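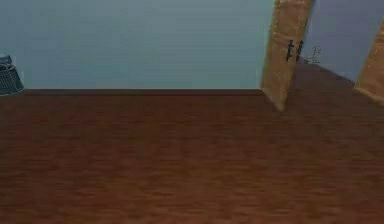
Garrido sim, view from the robot, bare table

Planner says goal in collision, goal is bare wood

ullo_wrangler
Posted in: Planning and Control

I have a navigation and reach stack running against a rendered apartment in Garrido. Perception is Povau, planning is Ullo, and the glue between them is mine, so feel free to blame the glue. The task is "go to the table, put the hand over the middle of it." A child could do it. My planner returns GOAL_IN_COLLISION and goes back to sleep.

In the render up top the middle of the table has nothing on it. There are two tan posts off to the right and some sort of dark mesh cylinder at the far left, none of it near the goal. I've raised the sampling budget from 15 tries to 200, which gave me the same answer with more fan noise.

Log excerpt, for those who enjoy them:
plan request received
goal state: IN COLLISION (body 143)
giving up

Body 143 is the table. Yes, I know the hand is supposed to be near the table.

skirnir_k
What's your collision padding? Ullo pads every body by default, and the padding is applied to the table and to the hand. If your goal is a polite hover, you may be asking for a hover inside two layers of invisible foam.

ullo_wrangler
Padding is 2 cm. Goal is well above that. I did check, despite appearances.

pointcloud_pete
It's perception. Look at that tabletop: brown blur, no knots, nothing for a depth network to hold on to. Povau is guessing the surface height and guessing high. Same story with any big flat thing. Dump a view where it has only wall and floor to look at and see what it makes of them.

Svend Kirkegaard
I disagree with Pete, as is traditional. In a simulator you get depth from the renderer, and the renderer does not care how boring the wood is. Unless ullo_wrangler is running the learned depth on top of a simulator that already knows the answer, in which case I would like to hear why.

ullo_wrangler
I am running the learned depth on top of a simulator that already knows the answer. The hardware won't have a renderer in it, so I wanted the sim to suffer equally.

Fine. I turned the base and dumped the view with the sink in it. The point cloud for the wall is smooth and close to the truth. The floor bulges upward in the middle like a badly laid carpet. Pete may collect half a point.

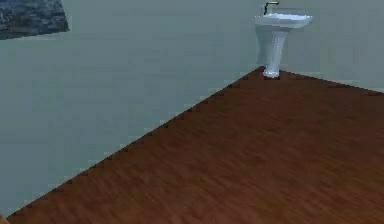
Re: Planner says goal in collision (split by moderator, perception half)

pointcloud_pete
I'll take the half point. Flat wall good, wood floor bulging. Your table is the same kind of reddish brown wood, so I'd bet it bulges too, right up into the hand.

Svend Kirkegaard
One frame with a sink in it is not a calibration study. The wall is also flat and boring, more so than the floor, and by your theory it should have come out worse. I'd look at the camera pitch. If the glue has the tilt wrong, the floor goes up in the world frame and the wall mostly just leans.

pointcloud_pete
A wrong tilt gives you a ramp. He said bulge.

skirnir_k
He said "badly laid carpet." I have seen carpets do both.

ullo_wrangler
Swapped in the renderer's depth, left the glue alone. Floor is flat, table is flat, plan found on the first try. So the tilt is fine and my glue is innocent, which I'd like minuted.

Svend Kirkegaard
Minuted. You still have to fix it before hardware.

ullo_wrangler
Fitting a plane to the big surfaces before they go to Ullo. Zindis has a filter for that, last touched in November by someone who has since deleted their account. Will report back if it compiles.

skirnir_k
It compiles if you turn off the tests.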